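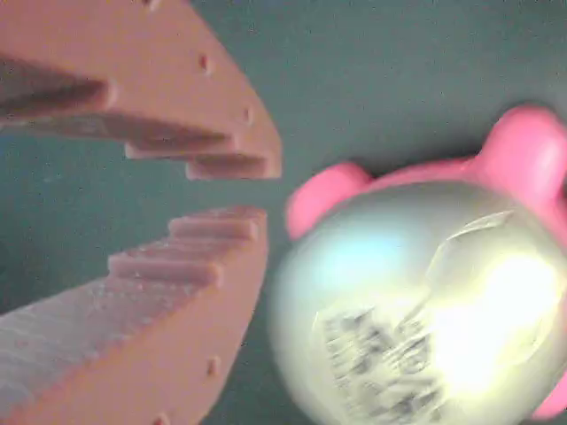

Pink on teal, Wednesday

Well, I finally gave in and replaced the phone. Four years I got out of the old one, and for the last six months of that it would die at 30 percent if I so much as opened the map. On Monday night it quit on me halfway through a call with the insurance people, after I'd been on hold for most of an hour, and I put it face down on the couch and said a word I don't usually write down in here.

So after work I took the bus over to the Fothergill on the corner in Varnton, the one that used to be a shoe store. I had a budget of 200 and I was going to stick to it. I'd read way too many reviews at lunch (my salad went warm) and I'd got it down to two: the Stillau that everybody seems to like for the battery, and the Werer with the better screen. The Werer was 60 more than I wanted to spend, but it had been marked down online, so I figured the store would match it. They would not! The guy was perfectly nice about it. He said the website and the store are run as two separate things, and then he said it again slower, as if that was the part I was stuck on.

I stood there holding one in each hand for ages. The Werer really is prettier. It's thinner and the back has that frosted feel, and the colors on the screen jump right out at you. The Stillau is a brick. But it has a headphone jack, and a slot for a memory card, and I own one pair of headphones and they have a wire, and I'm not buying the other kind just so I can lose them down the side of a train seat.

Bought the Stillau. Dark green, because the blue was out of stock and the black looked like a TV remote. With the case and the screen protector it came in just under the 200, so I didn't break my own rule, although I did get a pretzel on the way back to the bus and I'm not counting that.

Then came the moving-over part, which took the whole evening. You put the two phones next to each other and they're supposed to find one another. Mine did not. I restarted both, I turned the Bluetooth off and on, I moved them to the kitchen table and then back again, and on the fourth try it suddenly said "Connected" as if it had been waiting on me the entire time. After that it was just a bar creeping along. It told me 2044 items to copy. No idea what it considers an item. I went and did the dishes, and when I came back it was at 409 and thinking hard about it, so I watched two episodes of the baking show and ate cereal for dinner.

The pictures all came across, even the blurry ones of receipts. The texts came across too. My alarms didn't, and I only noticed because I went to set one for tomorrow and the list was blank. Also every single app wants me to log in again, and half of them want to send a code to the old phone, which was by then at 4 percent and plugged in across the room. I was running back and forth in my socks. The bank was the worst. It locked me out for putting the code in too slowly, and now I have to call them in the morning (more hold music, can't wait).

Things I like so far: the battery was at 91 when I unplugged it and it's at 84 now, after all of that! My old one would have been dead and buried. The speaker is loud enough to hear in the shower. The fingerprint thing is on the side button and it works with either thumb.

Things I don't: it came with three games I never asked for and a news page that slides in if you swipe the wrong way. I got rid of two of the games. The third one won't go, you can only "disable" it, so it's sitting there all gray. The keyboard is a touch wider than I'm used to and I keep hitting M for N. And the camera is just okay. I took a few of the curtains and the lamp after dark and they came out kind of mushy – daylight might be better, I'll try it out on the walk to the bus.

I still have to pick a ringtone. They're all marimbas. I want the old one that sounded like a real telephone, and I think there's a way to copy it over with the cable, but it's almost midnight and I've looked at enough settings for one day.

Need to remember: call the bank, redo the alarms (6:40 and the backup), wipe the old phone before I put it in the drawer with the others.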